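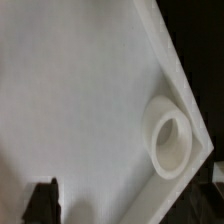

Writing to people in prison: kitchen table tips from our letter nights

We have been writing to political prisoners from my kitchen table in Trekholm for a good while now, and I still get a little thrill every time an envelope comes back with a reply in it! People ask me all the time how we keep it going without the whole house turning into a post office, so I've put down the things that work for us. Most of them are plain household tricks.

Clear the table completely and wipe it with a barely damp cloth, then dry it with a towel. Grease is the enemy. One buttery thumbprint and the ink skips, and a stained letter can look suspicious to whoever opens the mail at the other end. I put snacks on the counter behind us and a bowl of warm water with a hand towel next to them. Popcorn is banned (sorry, Cormac). Grapes and pretzels are fine.

Use plain white or lined paper and a blue or black ballpoint. No glitter, no stickers, no perfume, no gel pens that smear. Many prisons turn away anything glued or layered, and the rules differ from one to the next, so look up the current ones before you buy supplies. Kirsten Zacharias keeps ours on an index card taped inside the cupboard door over the kettle, and she rewrites it whenever something changes.

Number your pages, "1 of 2" and "2 of 2," and put the date on each one. Two pages is plenty. If a page goes missing, the person reading at least knows there was one.

If your prisoner reads another language and the censor only passes letters in that language, keep it short and simple. Dong-hyun Woo made us a sheet of ready sentences to copy, the sort of thing like "I am thinking of you" and "Our garden is full of tomatoes," and we slide it into a clear sleeve so it survives the tea. Copy slowly and say the words out loud if you can - it really does help with the spelling.

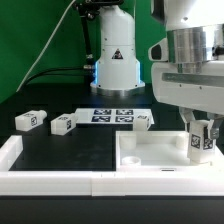

Now, what to write! Weather, pets, soup, the bird that keeps stealing the cherries. Stay away from the court case and from politics unless you know for sure it's safe for them. I once filled a whole page with how to get burned rice off a pot (cover the bottom with water, add a spoonful of baking soda, simmer ten minutes, let it cool, scrape with a wooden spoon) and the answer I got was three pages of somebody's grandmother's rice recipes. Best letter I've ever had.

For storage, an accordion folder beats a shoebox by a mile. One pocket for each person, with copies of what you sent at the front and replies behind. Keep it somewhere dry. Ours lived under the sink one spring and I spent an afternoon in May ironing wavy letters between two pillowcases, low heat, no steam. It worked better than I had any right to expect, but try it on a scrap first, as some inks come off on the cloth.

Stamps go in a jar with a tight lid and a spoonful of dry rice folded up in a coffee filter. If they've already stuck together, put them in the freezer for a couple of hours and ease them apart with a butter knife while they're still cold.

Buy envelopes by the box of 50, and get the peel-and-seal kind if you can. Your tongue will thank you.

Colleen Beaudoin is bringing the folder next time, and I'm making the lemon bars again, to be eaten at the counter.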